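How Melden Counts a Late Absentee Ballot

Print this article | E-mail this article

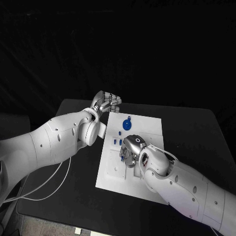
According to Prys Vaughan, the trouble with the recount rules in Melden was that they had been written for a town with one polling place and had never been read through again after the second one opened. Vaughan made the remark at the September hearing of the county board of canvassers, and it was entered in the minutes without objection.

Nov 25, 2021

The seat in question is the Landside ward seat on the Melden city council. On the first count Xolani Baloyi led Chak-lun Shih by 10 votes. The city charter orders a recount when the margin is under one percent of ballots cast in the ward. The ward cast 456 ballots by mail and a larger number in person, and the margin fell well inside the limit.

A recount in Melden has two stages. In the first, every ballot is run through the tabulator a second time, precinct by precinct, and the new totals are set against the old. In the second, any ballot the tabulator rejects is read by hand by two inspectors, one from each party list. If the inspectors disagree, the ballot is set aside and goes to the board. The charter says the board "shall rule on each such ballot." It does not say by what standard, or by what date.

The first stage changed nothing. The second produced a shift of four votes toward Shih, leaving Baloyi ahead by six. Most of the rejected ballots had been marked with a check or a cross beside the oval. State rules permit these to be counted where the voter has used the same mark throughout.

The dispute concerns a smaller group. Mail ballots in Melden must reach the city clerk by 8 p.m. on election day. The charter lists two places of receipt: the clerk's counter and the drop box outside it. When the Imai Street branch office opened, the city put a second drop box there. The council approved the box by resolution. It did not amend the charter.

On election night the Imai Street box was locked on time and its contents were driven to city hall. The transfer log gives the time of locking and the time of arrival, which was after 8 p.m. The deputy clerk, Somkiat Wongsuwan, stamped the envelopes with the arrival time, following the written procedure for mail received at the counter. Nineteen envelopes from the ward carry that stamp.

Shih's position is that the envelopes were received when they went into the box, and that a resolution of the council is enough to make the box a place of receipt. Baloyi's position is that the charter controls, that it names two places and no others, and that the stamp is the only evidence of time the charter recognizes. Both filings cite the same paragraph.

Earlier practice does not settle the point. The Imai Street box was used in two previous elections. In both, the envelopes were stamped the same way and counted. Neither contest was close and no candidate raised the matter. Baloyi's filing argues that an error repeated without challenge is still an error. Shih's argues that voters were told in the city's own mailing that the box was a proper place to return a ballot, and that the city cannot now take the instruction back.

The board's counsel, Norbert Paulík, has advised that either reading can be defended. His memo runs to eleven pages and devotes seven of them to the word "receipt." He notes that a ruling against the box would raise a question about the earlier elections, though the period for contesting those has passed. He recommends that the council amend the charter whatever the board decides.

An amendment needs a petition with 1,000 valid signatures or a two-thirds vote of the council to place it on the ballot. The council has seven voting seats. With the Landside seat unfilled, six members are sitting, and the charter is also silent on whether two-thirds is measured against seats or members. Under the first reading five votes are needed; under the second, four.

The nineteen envelopes remain sealed in the clerk's vault. The Huritz County circuit court has been asked to decide whether the board may open them before it rules on them. Briefs from both candidates have been filed, and the city has asked for more time to submit its own.

Print this article | E-mail this article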